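Skip to content
November | Posted by Unathi Dlamini, Dilwood cell group

We use cookies to remember your settings on this site. Accept | Manage

MINUTES: KITCHEN CELL SETUP AND MAINTENANCE

Called to order at 9:30 a.m. Minutes of the previous meeting were accepted with one correction: the spare finger set is stored in cabinet 7.

1. Gripper wear
Molefe service notes were read. The left finger on the physical cell showed play at the base joint after the last inspection. The pivot screw was replaced and torqued to the value on the Molefe sheet. The joint was free of play at recheck. Finger pads were cleaned and kept in use. The next pad inspection stays on the normal schedule.

Thread locker is to be applied to all finger screws at the next full strip-down. The present screws were installed dry. Until then, screws are to be checked by hand at the start of each shift and entered in the log.

2. Simulation match
The Stokico model of the cell is used to check grasp poses before they are loaded on the arm. The closed position in the model did not agree with the physical gripper after the screw change. Dlamini reset the zero offset in the model and repeated the closing test. The remaining difference is 2 mm at the fingertips. The group agreed that this is too large for thin parts such as a knife and acceptable for bowls. 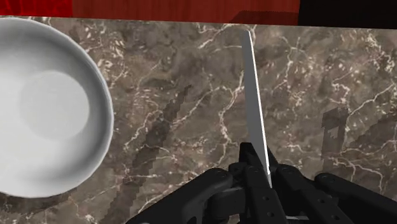 The offset will be measured again with the feeler gauge set, first with the gripper cold and then after 13 minutes of cycling. Both values go in the cell file. No grasp pose for thin parts is to be released to the arm before the second value is entered.

Shadow resolution in the Stokico scene was raised as a separate matter. Shadows on the countertop have coarse, stepped edges. Dlamini will test a higher shadow map setting and report the effect on frame time. If the control loop slows down, the present setting stays.

3. Wrist camera
The mount was removed for access to the pivot screw and has been refitted. Calibration was run twice. The first run failed on lighting and the second passed. The calibration file from before the repair is to be archived and taken off the cell computer, as it was loaded by mistake once.

4. Cable and controller
The Indetti controller logged 9 overcurrent warnings on the gripper channel in the week before the repair. None have been logged after it. The current limit remains at the default. The wrist cable jacket is scuffed at the second clip. A new clip is on order and the cable will be rerouted when it arrives.

5. Actions
Dlamini: offset measurement, shadow setting test, archive of old calibration file.
Shift lead: hand check of finger screws, log entry each shift.
Stores: cable clip, thread locker, one spare pivot screw.

Item held over: choice of replacement pad material.

Adjourned at 10:15 a.m.

Contact the cell group | Copyright Dilwood | Back to top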